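Nous utilisons des cookies pour mesurer l'audience. Accepter | Refuser | Paramétrer

Fil publié en mai, par la rédactrice d'Antunes

1/ Petit fil sur les notices de lave-linge, genre littéraire injustement boudé par les prix d'automne. 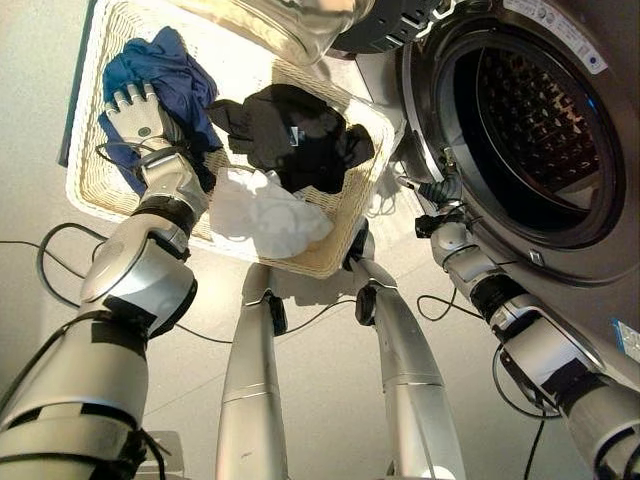

2/ Donc, la mienne. Juvosel, 100 pages, onze langues, et le français arrive juste après un chapitre sur les bridages de transport que je n'ai jamais retirés. Ça explique le bruit.

3/ Le programme « Mixte » dure 2 heures. Le programme « Mixte rapide » dure 2 heures aussi, mais on sent une intention.

4/ Code erreur E-3727. La notice dit : « voir E-3727 ». J'ai vu.

5/ Appelé le service client mardi. Musique d'attente : de la flûte. La dame m'a demandé si la machine était « d'humeur essorage ». C'est dans son questionnaire, elle s'est excusée.

6/ Mention spéciale à la touche « 1000 tours », qui allume un voyant vert. À part ça, je ne lui connais pas d'activité.

7/ Ma sœur a une Trundinach. Sa notice tient sur une feuille et commence par « Félicitations ». La mienne commence par « En cas d'incendie ».

8/ Quelqu'un me demande en privé pour la lessive Prekgate. Elle sent le sapin de voiture. Mes draps ont l'air de partir en vacances sans moi.

9/ Page 64, ma phrase préférée : « Ne pas laver les articles qui ne se lavent pas. » Je l'ai recopiée sur le frigo.

10/ Mise à jour : E-3727, c'était le robinet fermé. Je vous prierais de ne pas commenter.

Contact | Mentions légales | Haut de page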